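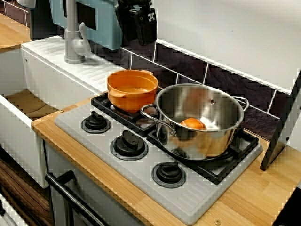

Teaching by hand: an interview with Noemi Caruso

Noemi Caruso leads the demonstration programme at Tindonix, where operators guide a robot arm through kitchen tasks by remote control so that it may later attempt them unaided. She spoke to us in August 2021 about the current series, which is carried out on a toy kitchen.

The tasks themselves are modest. An operator may be asked to move a piece of play food from the steel pot to the orange one, or to turn one of the black knobs on the stove. "Each task is written on a card in a single sentence," Ms Caruso said. "If two operators read the card differently, we rewrite the card."

The series now holds nearly 4,000 demonstrations. New operators complete 80 practice runs before any of their work is kept, a figure that Ms Caruso described as generous. "Most people can move the arm within an hour. Moving it evenly takes longer. They stop to think halfway, and the arm learns the stop as well."

Asked which objects cause the most difficulty, she named the steel pot. "It is polished, so it reflects whatever stands next to it. The operators work from a screen and misjudge the rim. They come in too low – we see it every week."

The group has also tried guiding the arm directly by hand. Mirsad Hodžić, who supervises the operators, prefers this for the knobs. "With your hand on the wrist of the arm you feel when the grip is right," he said. "Through the controller you are guessing." Ms Caruso is less certain, and notes that the operator's own hand then appears in the recordings.

Sessions are limited to 30 minutes. The next tasks will involve the sink and tap, and Mr Hodžić is already writing the cards.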